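Mardi 11 juillet 2023

Bonne nouvelle pour celles et ceux qui m'écrivent depuis le printemps : la nouvelle édition du manuel de biologie cellulaire de Purkix sort en octobre ! J'ai pu feuilleter les épreuves la semaine dernière à la librairie Bundgaard, et je vous livre mes impressions en vrac.

D'abord, c'est toujours un pavé : 1 220 pages, réparties en 24 chapitres. Il y en a deux de plus que dans la précédente (signalisation cellulaire et microscopie, cette dernière était vraiment expédiée avant). Les schémas de la mitose ont été redessinés, et franchement il était temps, je n'ai jamais rien compris aux anciens.
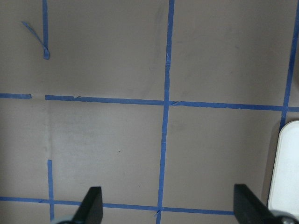 Côté exercices, les corrigés détaillés reviennent en fin de volume. Ouf ! Dans l'édition que je traîne depuis ma licence, il fallait aller les chercher en ligne avec un code à gratter, et le mien n'a jamais marché. Le glossaire passe au bilingue français-anglais, ce qui va rendre service à tous ceux qui lisent des articles en parallèle.

Petit bémol, le chapitre sur le métabolisme n'a presque pas bougé. J'y ai même retrouvé la coquille du cycle de Krebs que j'avais signalée à l'éditeur (je recommence, on ne sait jamais). 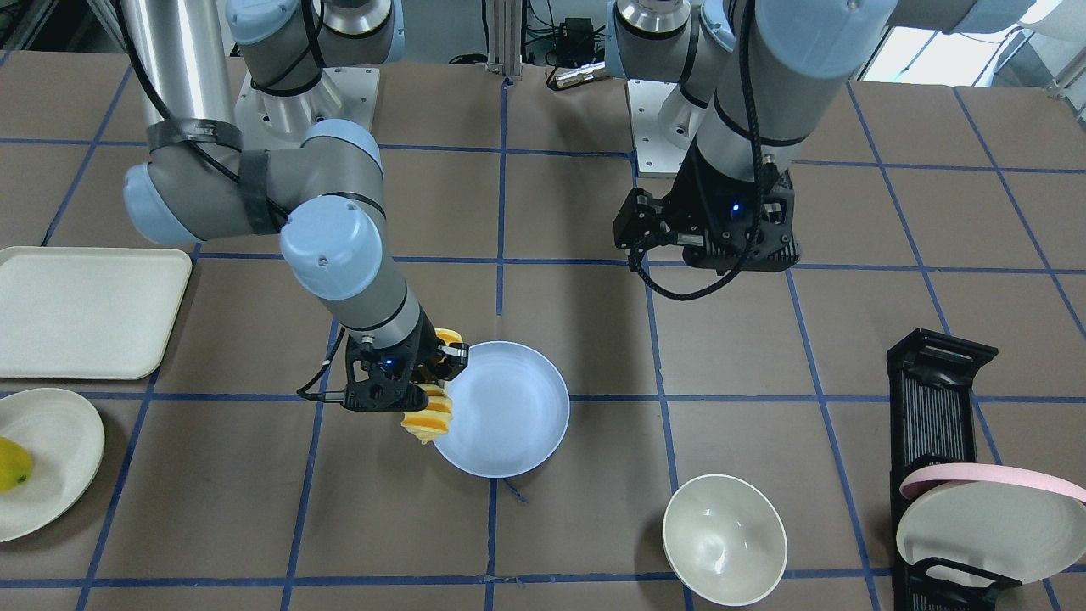 Pour le prix, rien d'officiel encore, mais la librairie m'a parlé d'une remise d'environ 30 % pour les étudiants de Murkmont qui réservent avant la rentrée. Le campus de Borkden devrait suivre, j'attends confirmation. Si vous avez l'ancienne édition, gardez-la pour l'instant : la reprise des occasions ne sera annoncée qu'à la sortie. Je mettrai ce billet à jour dès que j'ai le tarif.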